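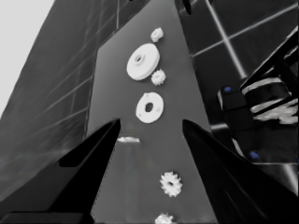 Home Repairs Manuals Parts Tickets Search

Filed under: Projectors & Slides > Feed and advance problems

Print this page | E-mail this page

Ticket 845
Opened: 23/11/2010
Machine: Plullico slide projector, 100-slide rotary tray
Status: Closed by owner, notes kept

Problem as reported

The projector drops slides fine going forward for the first part of the tray, then starts skipping. Once it skips it keeps skipping, usually two slots at a time, and if I hit reverse it makes a noise like a stapler and stays put. Lamp is good, fan is good, focus is good. I love this machine and I really want to get it going again! My aunt and uncle left us around 400 slides, most of them from camping trips, and we've only ever seen the first couple of trays on a wall.

What I had already tried before writing in: different outlet, remote unplugged, tray turned by hand with the power off (it turns, but there's a stiff spot).

Reply from Dondness support desk

Thanks for all the detail. Please answer these when you can:

- Does it skip at the same slot numbers every time?
- Does it skip with an empty tray?
- Are the slides in cardboard mounts, plastic mounts, or a mix?
- Has the machine been stored on its side?

Please don't oil anything yet.

Log

Entry 1. Ran an empty tray all the way around, twice. No skips at all! That cheered me up a lot, I was sure I'd be shopping for a motor. The stiff spot is still there when I turn it by hand, right at slot 16, but the machine pushes through it under power when there's nothing in the tray.

Entry 2. Loaded the tray with the cardboard slides from the lake box. First skip at slot 16, then again at 31, then all over the place. Did it three times and the first skip was at 16 every time. After that it's never the same.

Mix of mounts, to answer the question. Mostly cardboard, some plastic, and a few that somebody put between glass, which are much thicker than the others and very handsome. It was stored upright in a closet as far as I know.

Entry 3. Support asked me to try a different tray. I don't have another Plullico one, but the Dumlao trays are supposed to fit, and the thrift store on our street had one with its lid for next to nothing. It fits perfectly. Empty run: smooth, no stiff spot by hand. So the stiff spot belongs to the old tray and not to the projector. I was so pleased with this that I ran it around several more times just to listen to it.

Entry 4. Same lake slides in the Dumlao tray. Got all the way to slot 58 before it jammed. It jammed on a cardboard mount with a bent corner. Pressed the mount under a dictionary overnight, put it back, and it dropped with no trouble. Reverse works now too – no stapler noise.

Entry 5. Went back to the old tray with a flashlight. The bottom plate has a little dent near 16 and the plate rubs there as it goes around. Support says the plate can be lifted off by turning the center catch, and that a dent can sometimes be pressed flat from the inside with the back of a spoon. They also said to be sure the tray is EMPTY and upside down when the catch is turned. I had it right side up and half full. Sorting slides on the carpet took up the rest of the evening, but I did find one of the family dog wearing a life vest, so no complaints.

Entry 6. Spoon worked, mostly. The tray turns freely now with only a slight tick. Loaded it full, ran it forward: one skip. Ran it again: none. Ran it in reverse: none. I'd call that a fixed tray!

Entry 7. Tried the glass mounts. Two of them stuck in the gate and had to be lifted out with the power off. Support says the slots in the 100 tray are too narrow for glass mounts and the 80 is the one to use for those. I didn't know the trays came in different slot widths. Will keep an eye out for one.

Entry 8. First full show, both trays, on a bedsheet in the living room. Popcorn, eight people, not one jam. The color in those old slides is unbelievable, the reds especially. There's a whole stretch from a town called Flametti with a diner and a parade and a very long car, and we all yelled at each other about who was in the back seat. Still not settled.

Note from support

Glad to hear it. For anyone reading this with the same trouble: run the tray empty first, then swap trays before opening the projector. Check mounts for bent corners and lifting tape. Let the fan run until the lamp housing cools before you move the machine.

Owner follow-up

One question left over. The remote only does forward. Pressing reverse on it does nothing, but reverse on the machine itself is fine. Is that the cord or the button? Happy to open the remote up if it's just screws – I have the tools out anyway and I'm having a great time with this.

Support: Button contacts, most likely. Two screws on the back, watch for the spring. Please open a new ticket for the remote so the parts desk sees it.

Print this page | E-mail this page

Previous ticket Next ticket Back to Feed and advance problems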